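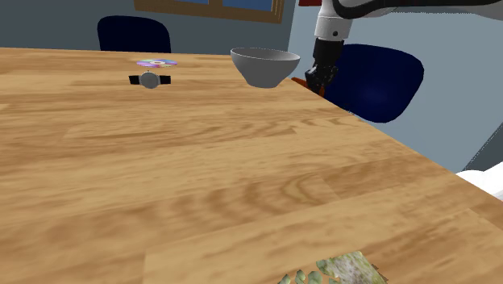

Renders: Hannelore Wyss, Clurniletti sim bench

Flikden Two-Finger Gripper, with Truredetti model pack
$900, gripper and model pack together
In stock, ships from our own shelves

I've been putting off writing this page for ages because I kept going back for one more run! The Flikden is the gripper I reach for first these days, and the model pack is a big part of why. You load it into Truredetti, pop it on the end of your arm and try it on whatever junk you like before you've bolted a single thing down. I like a cluttered table for this. A bowl, a watch lying flat, a disc, a few odd shapes in odd colours, and then I just see what it'll pick up and what it won't.

What you get in the box is the gripper, both fingers with 32 mm pads fitted, a mounting plate and the cable. It opens to 100 mm, so a mug is fine (handle or no handle) and most bowls you'll want to take by the rim. The fingers stay parallel as they close, and the linkages that do that stick out to the sides a fair way. Worth remembering if you work close to walls, or in bins. I clipped the side of a tote more than once before I got that through my head.

I tried it against the Tanner, our other two-finger model. The Tanner is slimmer and a bit quicker to close, and if all you ever pick up is boxes I'd say save your money and get that one. Tapered things are where the Flikden wins me over. Anything that's fat in the middle and skinny at the ends used to squirt out of the Tanner's fingers, and I'd be off chasing it across the floor like a goose. With the Flikden I grab it low, close slowly, and I'm usually happy with the hold. Grab it too near the tip and it'll still swing on you, mind.

Camera placement made more difference than I expected. From out over the table you can judge how far you are from the bowl, but the fingers hide the middle of whatever they've got hold of. Up close you can see the pad against the object, and you lose most of the room. I'd run both if your controller can take two feeds. If it can't, go for the close one and learn your table! 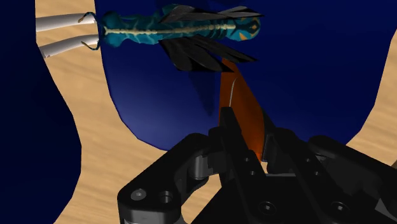
Ingeborg Gruber wrote in to say she'd gone the other way, with one camera well back and nothing near the fingers, and that she'd swap the pads before she'd buy a second camera. Her gripes were that the stock ones are too firm for soft toys, and that the model pack makes them grippier than they are on the bench.

Fair call on the pads. There's a friction setting in the pack and I turn mine down a good bit from the default, so try that before you blame your own settings. Softer pads are coming, but I don't have a price for them yet.

Model pack last updated Jun 9, 2025. If you bought yours before then, grab the new one from your account page, as the old one had the finger travel wrong at the fully open end.

Fits: any arm that takes our standard mounting plate
Pad length: 32 mm
Opening: 100 mm
Spare pads: sold in pairs, see Parts
Returns: fine by us, just keep the box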